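Tuva Engebretsen
Thread · 4 min read

1/ May is the month I finally get on top of the washing. I say this every May. Anyway, a thread about laundry, basins and one very hardworking chair 🧺

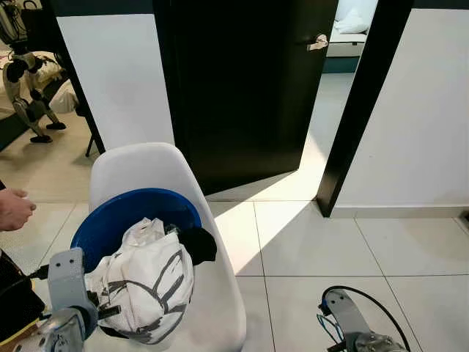

Blue basin, white chair, a pile with the curvy-line print on top.

212 likes · 18 replies · 9 shares

2/ I posted a while back that I'd given up on laundry baskets and a bunch of you wanted to know what I use now. It's a basin! A plain round plastic basin, the kind my grandmother had under the sink for everything from potatoes to feet.

3/ My last basket was a woven one from Lundgren and it was gorgeous for maybe two months. Then it started snagging every knit I own. I lost a sweater sleeve to that thing and I'm still a little bitter.

4/ A basin has nothing to snag on. You can carry wet stuff in it without leaving a trail down the hall, you can soak in it, you can rinse it out in ten seconds. Mine cost 50 kronor at Farkent, in the aisle with the buckets and the clothespins, and I've had it through two apartments.

96 likes · 7 replies

5/ OK, the chair. I used to put the load on the floor and then bend down for every single sock. By the end my back was complaining and I'd quit halfway through (and then there'd be a half-sorted pile living there until the weekend). So now the basin goes up on a chair seat. Huge difference!

6/ Molded plastic is the best kind for this. Damp things don't hurt it, you wipe it and you're done. I tried it with an upholstered dining chair once and had a wet circle on the cushion for a whole day. Ingegerd Vik, if you're reading, yes, it was your chair, and yes, it dried fine.

7/ Lean the basin back against the backrest so it's tilted toward you. You can see what's in there and you're not digging straight down. Just make sure it's sitting steady before you start pulling things out of the bottom.

154 likes · 22 replies · 11 shares

8/ My sorting is very basic. Whites and pale prints, darks, towels. I tried the six-category system Agnes Dahlgren swears by and I ended up with a category that was one bathrobe.

9/ The eternal question is the white fabric with the dark print. Is it a white? Is it a dark? I wash it cool with the pale stuff and I've never had gray creep into anything, but the very first wash it goes in by itself. I learned that one with a striped pillowcase and a formerly white blouse.

10/ Black things come OUT of the white pile before anything else happens. Every time. I don't care if it's tiny. One black sock did a full cycle with my sheets last winter and the lint is with me to this day.

88 likes · 13 replies

11/ Also check for plastic. Packaging, a crinkly bag, a produce bag in a pocket, whatever. It clings to fabric and you don't notice until the machine starts making that slapping noise. I give big pieces one good shake before they go in.

12/ Big crumpled things go first, by the way. If you start with the little stuff you're fishing around under a giant mound of cloth the whole time and it all slides over the rim anyway. Lift the big one off, get it folded or get it in the drum, and suddenly the job looks half as bad.

13/ Ingvild Fjeld asked how full is too full. For me it's when I can't see over it on the stairs, haha. Past that I make two trips. I used to pride myself on one trip and then I dropped a clean duvet cover on the landing at the Matinholm place, where the landing was, let's say, not clean.

71 likes · 9 replies

14/ Someone else asked about folding straight out of the basin. Yes! Stand on one side, table on the other, fold and stack. I put on a podcast and do one episode's worth. If there's anything left when it ends, it can wait.

15/ Care for the basin itself: warm water, a drop of dish soap, dry it upside down. If the rim gets scratched up, check it for rough spots with your hand before you put anything delicate in there. Arken has a deeper one with handles that I keep looking at, but I really don't need it. (I may need it.)

16/ Next thread is going to be stain stuff, I think. I've got a berry situation on a tablecloth and I'm trying three different methods on it. Tell me your chair-and-basket setups in the meantime, I want to see them all 💙

640 likes · 41 replies · 27 shares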